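Talks > Civic Evenings > Nollwood > What a Crowd Is Worth

WHAT A CROWD IS WORTH
Speaker notes, Nollwood library series, October

Start without the slides. Ask for hands: who has been to a march, a rally or a picket outside somebody else's rally? Then ask who can name one thing that changed afterward. Wait. Let it be uncomfortable for a bit.

I have been going to these things for a long time, on the pavement and in the press pen, and I'm less sure of them than I used to be. Say that early. People should know they're getting a doubter, and one who still shows up.

First point: the number.

Every story about a protest leads with a number, and the number almost always comes from someone who wants it bigger or smaller. The Umomum march is my main case. The organizers said 1000. The local paper printed 240, which it got from one reporter standing at one corner at 6 p.m. Both figures went around for weeks as if they were measurements. I went back and asked each side how they got there. The organizers had added up sign-up sheets from the groups taking part, including people who signed twice and people who stayed home. The reporter had counted one block and stopped when the speeches started.

Neither one lied, I think. (Pause. Somebody will object here. Let them.) But look at what happened next. The council member for that district quoted the small number, the challenger quoted the big one, and the subject of the march, the bus cuts, dropped out of the second story altogether.
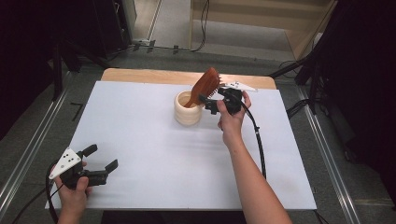

Brush and cup, with a gripper in each hand.

Second point: who the crowd is for.

There are at least two audiences at a protest outside a campaign event. One is the candidate, who usually comes in by another door and sees nothing. The other is the camera. I don't say this to sneer. A march that gets on the evening news has done something. But you should be clear about which one you're after, since the tactics are different. If you want the candidate to hear you, fourteen people with appointments at the district office will probably do more than a full plaza. If you want the news, you need a picture, and the picture will be whatever is loudest, which may be the one guy with the bullhorn who isn't with you.

At Kröger Plaza last spring there were two groups on the same sidewalk with the same permit and completely different demands. One wanted the debate opened to smaller parties. The other wanted the housing vote delayed. The coverage described them as "protesters" and gave them one sentence together. I asked a few people afterward what the other group was there for. Blank looks, mostly.

Don't be too harsh on the reporters. They had a deadline and a parking problem. But don't let them off entirely either — a second phone call would have fixed it. 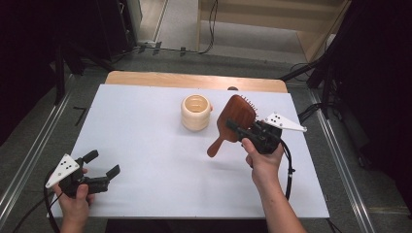

The part that bothers me more is what happened to the sign-up sheets. Both groups collected names and emails at Kröger. By the fall, people on one of those lists were getting fundraising messages from a campaign they had never signed up for. I can't prove how the list moved. I've been told three different stories and I don't believe any of them all the way. What I can say is that the sheet had no line on it about who would keep the information or what it was for. If you're running a table, put that line on. If you're signing, look for it, and if it isn't there, ask, and watch how long the answer takes.

(Check time. If past 7:30, skip the Ekisach section and go to questions.)

Third point: Ekisach, or the time it worked, maybe.

People bring this one up to me, so I'd better get to it first. Eight families stood outside the Ekisach town hall before every meeting from January to June over the water rates. Never a big crowd. The rates were frozen in June. The usual telling is that persistence won.

Could be. But the state also turned down the town's rate filing in May, and two seats were coming up that fall. I've read the minutes for that whole stretch. The families come up in them twice, both times under the heading for parking. So did they win it, or did they happen to be standing there when it was won? I go back and forth. What I would give them is that when the state decision came down, they knew what it meant and could explain it to the neighbors before the town did. They had sat through the meetings. That seems to me worth more than the signs.

Do NOT let this turn into "so protest is useless." I don't think that. I think we claim too much for it, too quickly, and then people go home disappointed and don't vote in the local race that was actually within reach.

Read the passage from the June minutes here if the room is still awake. Otherwise go on.

Questions. These come up every time, so have them ready.

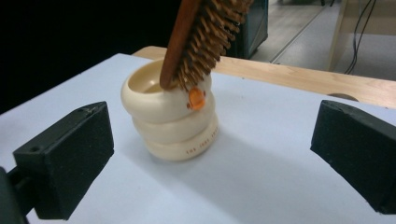

Does it matter if I march in a district where I can't vote?

It matters less than you would hope to the person holding the seat. Staff in those offices sort calls and letters by address, and they tend to look at crowds the same way. Go if you want to, and then call your own representative about the same thing the next morning.

Someone will also ask whether I'd have gone to Umomum. I did. I stood near the back and left before the last speaker. Asked how many people were there, I say I don't know, and people get annoyed with me.

Leave the handout with the council meeting times by the door. Microphone goes back to the front desk.

Contact the series desk | © Nollwood Civic Evenings | Back to top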